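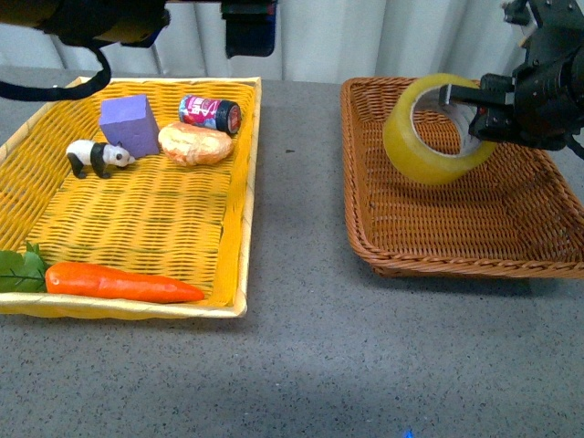
*Two wicker baskets, one yellow and one brown. The yellow one has a toy panda in it.*

People have been making baskets for thousands of years. They were weaving them before they had wheels, and in many places before they had clay pots. Old baskets are hard to find today, because plants rot in the ground. Sometimes all that is left is the pattern of the weave, pressed into a lump of dried mud.

## What is wicker?

Wicker is not a plant. It is a way of weaving. You can make wicker from willow, rattan, reeds or even strips of paper. Willow grows in cool, damp places. Rattan is a climbing palm that grows in hot forests, and its stems can be longer than a bus.

## How does the weaving work?

A basket has two kinds of strands. The **stakes** are stiff and stand up like the bars of a fence. The **weavers** are thinner and bend easily. A weaver goes in front of one stake, behind the next, in front of the one after that, and so on. On the next row it does the opposite, and this locks everything in place.

Dry willow snaps when you bend it, so it has to be soaked first. Davina Dalgleish makes baskets in a workshop in Lastudholm. She cuts her willow in December, when the leaves are gone, and ties it in bundles to dry. Before she uses it, she leaves it in a tank of water for around 30 hours – thick rods need longer than thin ones.

## Try it with paper

You will need a sheet of stiff paper, scissors and some paper strips in another color.

1. Fold the sheet in half.
2. Cut 4 slits from the fold toward the open edge. Stop before you reach the edge.
3. Open the sheet and weave a strip over and under.
4. Start the next strip the other way – under, then over.
5. Push the strips close together and glue the ends.

You now have a flat mat. The bottom of a basket can be woven in the same way.

## Words to know

**Rod:** a long, thin stem of willow.

**Rim:** the top edge of a basket.

**Rattan:** a climbing palm with strong, bendy stems.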